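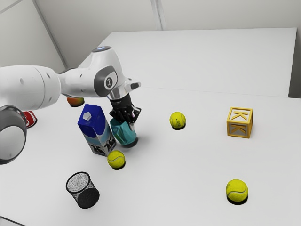 Reading time for this chapter: 40 minutes

Chapter 9
Keeping Good Company with a Robot Arm: Rules for the Shared Table

When my colleague Osaze Shehu and I began teaching this course, we gave the safety rules on a single sheet, read them aloud, and hoped for the best. Our students were polite about it and forgot nearly all of them by August. So in this chapter we shall go more slowly, and I hope more kindly, and start with a very ordinary job — an arm lifting a teal cup over a table it shares with a milk carton, a few tennis balls and a lettered block.

Pick-and-place work of this sort looks harmless, and a good deal of it is. Even so, I'd like you to get into the habit of asking the same questions of a cup that you would ask of a casting weighing 22 kilograms. Where will the load go if the fingers let go of it? What stands near the path of the arm, and how tall is it? A tennis ball rolls when it is nudged, a carton topples, and a container lying on its side may do a little of both, so each wants its own margin in your plan.

You will meet three kinds of rule in the pages that follow. Some are law, and you must look up the ones that apply where you live. Some are published standards, written by people who have thought very hard about pinching, crushing and stopping distances. The rest are house rules, such as the ones Asanka Weerasinghe drew up for the teaching cells at Nallow, and these I am especially fond of, as they tend to be short and to have a story behind them.

One more thing before we begin in earnest. A trial in simulation is a splendid place to make mistakes, and you should make plenty there, but it doesn't take the place of a risk assessment on the real cell. Section 9.1 sets out how to write one — do have a pencil handy, and a copy of the blank form from the back of the book.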